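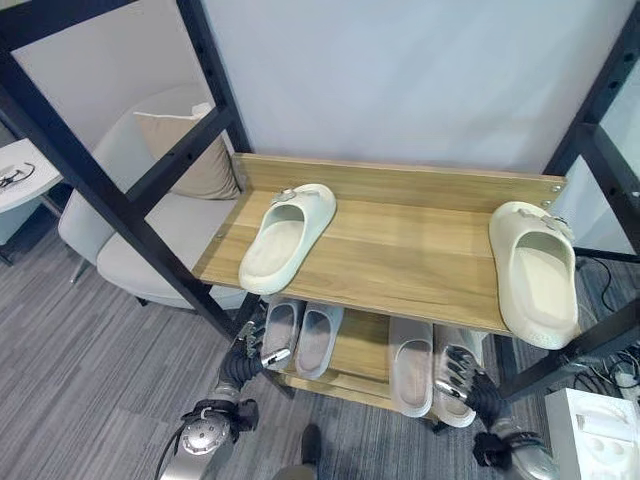
Hodik Footwear Shelving Set

Data card, version 3

Summary

The Hodik Footwear Shelving Set is a collection of bimanual manipulation recordings made to compare two end effectors on the same pair of arms. The task is the handling of slide slippers on a two-tier shoe rack. The set contains 1,000 episodes, divided evenly between the Prolari articulated hand and the Samonte parallel gripper. All episodes were recorded by teleoperation with the Stoker controller.

The set is intended for researchers who wish to study how the choice of end effector affects grasping of soft, light objects in a confined space. It is not intended as a general household benchmark.

Maintainers

Waldemar Kaczmarczyk (hardware, calibration, recording protocol)
Kai Dreßler (data processing, annotation, release)

Task definition

Each episode begins with slippers placed on one or both shelves of the rack. The operator is given one of the following instructions:

straighten_pair: bring two slippers of a pair side by side, toes facing forward
move_up: transfer a pair from the lower shelf to the upper shelf
move_down: transfer a pair from the upper shelf to the lower shelf
clear_overhang: move any slipper that extends past the shelf edge fully onto the board

Starting positions were drawn from a list of 43 layouts. The layouts include separated pairs, slippers turned at an angle, and slippers partly over the front edge. The same layouts were used for both end effectors, in the same order.

Objects

The footwear consists of slides with wide straps, in off-white and in pale gray. The off-white slides have thick foam soles and a small buckle ornament on the strap. The ornament was kept because it changes the contact surface when a slipper is grasped from above. The rack is wooden, and the raised panel at the back of its upper shelf limits how far a slipper can be pushed. Operators were permitted to use this panel as a stop.

End effectors

Prolari hand. Articulated fingers, position controlled. Suited to reaching between neighboring slippers on the lower shelf, where the upper board restricts the approach from above. The fingers may touch an adjacent slipper during entry. Such contact is labeled but is not treated as an error unless the adjacent slipper leaves its starting place.

Samonte gripper. Two flat jaws, force limited. Reliable on the sole edge and simple to calibrate. Its wider housing makes entry to the lower shelf slower, and operators more often chose to pull a slipper forward before lifting it.

The arms, mounting positions and head camera were left unchanged when the end effectors were exchanged. Calibration was repeated after each exchange.

Contents of each episode

video_head: color video from the head camera
joints: measured joint positions for both arms
command: controller targets, as issued by Stoker
effector: prolari or samonte
layout_id: integer, 1 to 43
instruction: one of the four task names
outcome: complete, partial or failed
contact_notes: free text, may be empty

Outcome labels were assigned by 2 reviewers working separately. Where they disagreed, the episode was reviewed again by a maintainer and the final label recorded. The original labels are retained in the annotation folder.

Known limitations

All recordings were made in a single furnished room with striped carpet and a light gray wall. Models trained only on this set should not be expected to transfer to other rooms without further data.

The lower shelf lies partly in the shadow of the upper board. Gray slippers on this shelf have low contrast in some recordings, and automatic segmentation should be checked by hand.

The fingers frequently hide part of the slipper being grasped. No second camera view is supplied in this version. A side view is under evaluation.

Timestamps in the September recordings were corrected after a clock fault in the controller. Corrected episodes carry the flag clock_fix.

Changes in version 3

Added the clear_overhang instruction
Replaced the outcome label "unclear" with "partial"
Corrected left and right joint names in the Samonte episodes

Use and access

The set is released for noncommercial research. Users are asked to state the version number in any published result and to report results for each end effector separately. Errors in the labels should be sent to Kai Dreßler with the episode number and a short description of the fault.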